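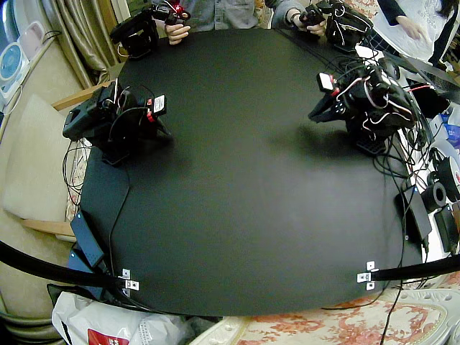 Two-arm board with the hand controllers, Sterkotley demo visit

Minutes, Open Day Planning Meeting
February 1, 2021

Started late, last meeting's notes accepted with no changes.

1. Report back from the Sterkotley visit

Four of us went. Got the short talk first, then the demo. Two arms on a black board facing each other, each one run by hand from its own controller arm. Person moves the small arm, big board arm is supposed to copy it. Host said all the moves get logged for training later on.

General feeling was positive. Easy to follow even for those of us with no background. Several said the hands-on part is what people will remember, the talk less so. Talk ran too long, everyone agreed on that.

Points raised:
- Lot of cabling around the board, off the right side especially. If we host it, needs covers and a taped walkway. Host uses their own tape but we should have some.
- Controllers are at one edge of the board with operators close together. OK for two people, no room for a line behind them. Need to think about where people stand.
- Can kids try it? Host says yes with an adult next to them. Want that in writing.
- Question on pinch risk from the grippers. Not answered on the day. Sterkotley to send there safety sheet.

2. Bringing the demo to our open day

Agreed in principle to invite them. Tremblay hall preferred over the Plullow room, better outlets and a door on each side. Plullow can be the quiet room/coats.

Hall limit is up to 100 at one time under the current rules. Timed slots then. Proposal was 26 slots across the day, short ones, sign up online ahead. Some worry this is too many and operators will need breaks. Left at 26 for now, look again once Sterkotley confirm how many staff they can send.

Masks at the door, wipe down controllers between users. Ask Sterkotley what cleaner is safe on servos and wires, do NOT just spray them.

3. Budget

2574 dollars left in the events line. Hall is free to us. Sterkotley not charging for the demo, only want travel and lunch covered. 300 set aside for that, approved, no objections. Cable covers to be priced, rent if cheaper.

Sastusia offered to print the flyers. Accepted with thanks. They want the logo on the front, discussion on size, went on a while. Bottom corner, same size as ours.

4. Program for the day

Draft order: welcome, short talk (ten minutes max, firm), then slots begin. A second table with handouts and a sign-in sheet. Suggested having a simple task for visitors on the board, pick up a block and hand it to the other arm, something like that. Ask Sterkotley what they normaly use.

Date still open. Waiting on hall calendar.

5. Other

Projector in Tremblay still has the green tint. Reported twice already. Will report again.

Key to the side door missing, check the office.

Actions
- Write to Sterkotley: safety sheet, kids rule, staff numbers, cleaner, task for visitors
- Price cable covers and floor tape
- Logo file to Sastusia by Friday
- Hold Tremblay and Plullow for all open dates
- Set up draft sign-up page, not live yet
- Side door key

Next meeting same time, online again. Closed 8:40.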